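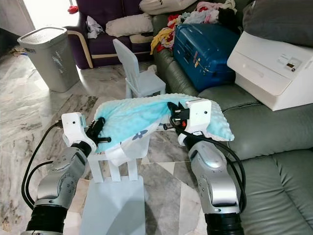
Wolde gripper notes – what's in this folder

Hi! I'm Mhairi Sutherland, and I put this set together to settle an argument with Santosh Tripathi over which finger pads we should use on soft, thick cloth. There are 997 clips in here, all two-arm blanket handling in a living room. Of those, 109 are marked "slip" in the notes column (Kanini Mugo and I went through them twice, and we still don't agree on a few).

The two pad sets

Sistum pads: softer, wider, a bit grabby. I love them on plush and hate them on thin cotton, where they pick up two layers at once.
Bollovden pads: stiff and narrow. Great at finding a hem, but you have to close them harder, and past 80 percent grip force my controller starts to complain.

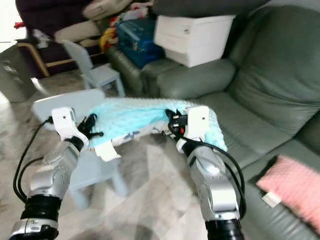
Slip labels gave me the most trouble, so please read this bit before you train on them! I only mark a slip when the cloth moves between the fingers, and a swinging hem doesn't count. A minky-dot blanket makes that tricky, with all those bumps on top and a white printed underside that folds into view along the lower edge. I ended up following the little white tag near the left gripper whenever I could see it – much easier than picking one bump and trying to stay on it.

Known problems

Fast lifts come out blurry, mostly on the arms.
Clip names from May use the old Brekalia numbering. I'll fix that when I get a free evening.
No force readings for the left gripper before version 2.

Questions or bad labels? Send them to me or Kanini with the clip name.

Last edited 20 December 2025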